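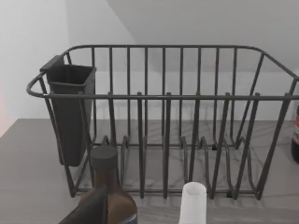 I joined the Rolville women's volleyball club at an age when most people are quitting, and I want to talk about the defense. If you've only watched on TV, you think the sport is hitting. At our level it's mostly blocking, or trying to. Coach Hạnh Bùi wants a block with no gaps in it, and the first night she told us our hands looked like a dish rack, a line of skinny bars with plenty of air between them for the ball to get through. She wasn't wrong! I went home and practiced spreading my fingers while pressing my thumbs together, which is harder than it sounds when you also have to jump.

We play in the old gym at Haltetau, where the ceiling is low enough that a high pass comes back to you off a beam. Visiting teams hate it. We've learned to keep everything flat, and I think that's half the reason we went into June still alive in the league. The other half is Hòa Hứa, our setter, who can put a ball on my right hand from pretty much anywhere, including once from her knees behind the scorer's table.

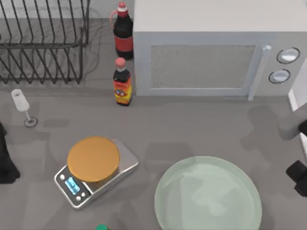 Hòa keeps stats, too. She had me down for 173 attacks on the season, and I'd rather not print how many of those went into the net (it was a lot). Her own count of sets was 754, and she says that's low, as she missed two matches with a bad ankle and wrote nothing down for the first one of the year.

The match everybody still brings up is the semifinal against Dundow. They had beaten us twice, they had a middle who seemed to hang in the air for a week, and they brought a drum. We dropped the first set so fast that I don't think I broke a sweat. Then Hạnh moved me over to block their outside hitter and said one word, "thumbs," and sat down again.

We took the second set. We took the third, with some 20 people in the bleachers making more noise than the drum, and the fourth went back and forth until Hòa dumped the ball over on two while their whole front row was looking at me. I hadn't even jumped. I was as surprised as they were.
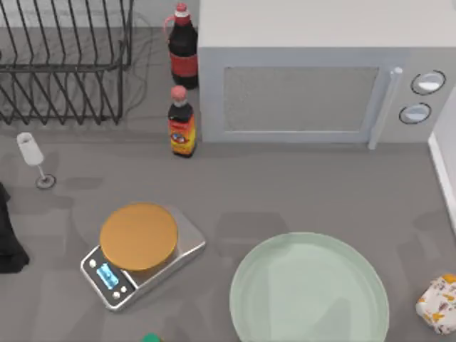 So that put us in the final against Ung, and yes, we lost it, three sets to one. They passed better than we did and their serve was a nightmare, all float and no spin, dropping right at your shoelaces. I got two clean blocks, though, both on their captain, and I will be telling people about the second one for years.

Tryouts for the fall squad start at seven in the evening, same gym. Bring knee pads, and watch the beam over court one.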